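# Teaching a Gripper When It Doesn't Know

For most of last winter, the robots at Dastatcombe failed in the same way. An arm would reach for a dish, close its fingers, lift, and come up with nothing. Then it would carry the nothing across the table and set it down with great care.

"It had no idea," says Esperanza Abernathy, who leads the manipulation group there. "The policy was as sure of itself on a miss as it was on a good grasp."

Her group's answer is a method called Gondance. It does not make the arm stronger or the camera sharper. It adds a second, small network that watches the same wrist camera as the main controller and gives one number, many times a second: how likely the next few moments are to end in a grasp. When the number drops below a set line, the arm backs off a short way, shifts its view and tries again.

The idea of a robot that checks itself is old. The hard part has been the data. To learn what a coming failure looks like, a network needs to see a lot of failures, and most labs throw theirs away. Marcus Calloway, a graduate student in the group, spent the fall doing the opposite. He kept every bad run, and he asked the people driving the arms by hand to make some on purpose: closing too early, coming in beside the rim, stopping short.

By the end of November he had 3,333 episodes, of which 705 were misses of one kind or another. All of them were household dishes on plain tabletops.
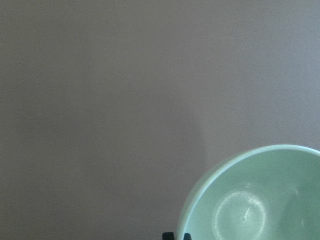 Bowls gave the group the most trouble. With a parallel gripper, the usual way to pick up a bowl is to pinch the wall, one finger inside and one outside. Seen from the wrist, a good approach and a bad one can look nearly the same until the last inch or so. Glossy glaze makes it worse, as a bright line on a rim can move when the camera moves.

Calloway's first version of the checker looked at single images and did poorly on bowls. The version that worked looks at 5 images in a row. With that short history, it could tell whether the rim was sliding toward the space between the fingers or past it.

In the group's tests, the arm with the checker finished clearly more of its bowl pickups than the same arm without it. It was also slower. Each retry costs time, and on easy objects the checker sometimes called for one that wasn't needed. Mugs with handles saw almost no gain.

Victor Ogola, who works on warehouse picking at Nimadik and was not part of the project, thinks the speed cost will matter outside the lab. "If I'm moving parcels, I'd take a few drops over a slow line," he says. "For a kitchen, or anything that breaks, I'd want this."

He also points to the tabletops. The training runs used matte surfaces and soft light, and he would like to see the method on a cluttered counter – wet, if possible.

Abernathy agrees. The group has started collecting in a real kitchen, and the early numbers are lower. The checker tends to lose confidence when several dishes overlap, and then it backs off again and again until an operator stops the run. Calloway is trying a limit on retries, after which the arm asks for help.

The next set of recordings is due to be finished this summer. He is still asking the drivers to miss.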